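Ticket: Breaker trips in level 3 kitchenette, Surier building
Status: Closed
Opened by: Osaze Akande
Assigned to: Hugo Montes, Mogensen Electrical
Priority: Normal

Osaze Akande
The kitchenette circuit on level 3 has tripped again, third time this week. Power goes off to the whole bench, and the hallway outlets go with it. It resets fine at the panel and holds until late morning. Photos attached.

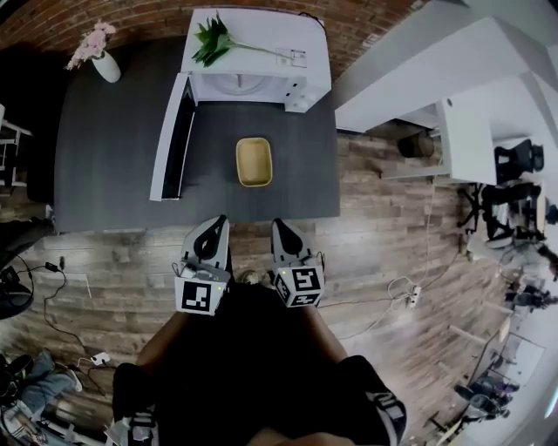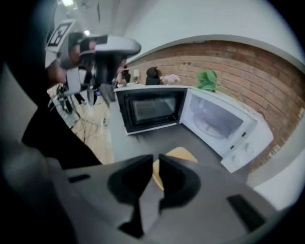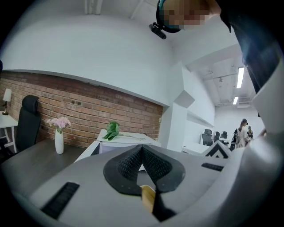

Lights and the fridge are not affected. I can't find any record of which outlets are on which breaker. The card inside the panel door has faded and I can only read the top half.

Hugo Montes
Thanks. Before I come over, can you tell me the number on the breaker that trips, and whether the small test button beside it pops out or the whole switch drops to the middle?

Osaze Akande
Breaker 11. Switch drops to the middle. No button that I can see.

Hugo Montes
OK, that sounds like overload and not a ground fault, but I'll check both. Please leave it on and keep a note of what is running when it goes.

Osaze Akande
Tripped at 10:40. Kettle and toaster were both going, and Sorin Ionescu had the laminator running off the hallway outlet. He says he uses it most mornings.

Hugo Montes
On site Fri 26 July. Findings:
Breaker 11 is a 15 amp. It feeds the bench outlets and both hallway outlets. Breaker 10 is labelled spare but is live and feeds one outlet behind the fridge with nothing plugged in.
Insulation test on 11 is good, over 200 megohms. No ground fault.
Terminal screw on 11 was slightly loose — tightened. Some discolouration on the wire end, so I cut it back and re-terminated.
With the kettle and toaster on together the circuit is already past its rating. The laminator brings the trip on sooner.

Recommend moving the hallway outlets to breaker 10. Not a big job, but it needs the power off on that floor for an hour or so. Until then, please don't run the kettle and toaster at the same time.

Omprakash Chauhan
Approved from our side. Can it be done before 8 a.m.? The Dultov people have the meeting room after that.

Hugo Montes
Yes, I can start at 6:30.

Hugo Montes
Done. Hallway outlets now on 10. Ran the kettle, toaster and laminator separately, then the laminator with the kettle — both breakers held. Kettle plus toaster will still overload 11, so the bench needs a second circuit if people want both. Quote to follow. New card typed and put inside the panel door.

Osaze Akande
No trips since. Sorin has been told he can laminate when he likes. OK to close, and please send the quote to Omprakash.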